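Residence diary, Nistville House – December, entry 27

The inventory of the upper workroom resumed at nine in the morning. The cupboards from the Ferari delivery were emptied and wiped, and their contents were returned in the order given in the house schedule. Items without a label were entered under Sundries and will be reviewed in the new year.

The small storage pieces took up most of the afternoon. The mesh basket is to be retained for the time being. The perforated shelf, listed last year as white, has been corrected in the register to pale green. Three trays from Trana were found to be duplicates and have been set aside for the Ismail store – the transfer form is still to be signed. Expenditure on storage for the year stands at 860, within the sum allowed.

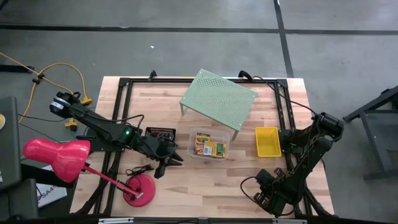 Should the green shelf be kept with the kitchen shelving? It should remain in the workroom, as the kitchen cupboards are already fitted with six of their own.

The wooden tabletop is to be oiled before the room closes for the holiday. Cloths are in the lower drawer. Work ended at half past four, and the key was returned to the office.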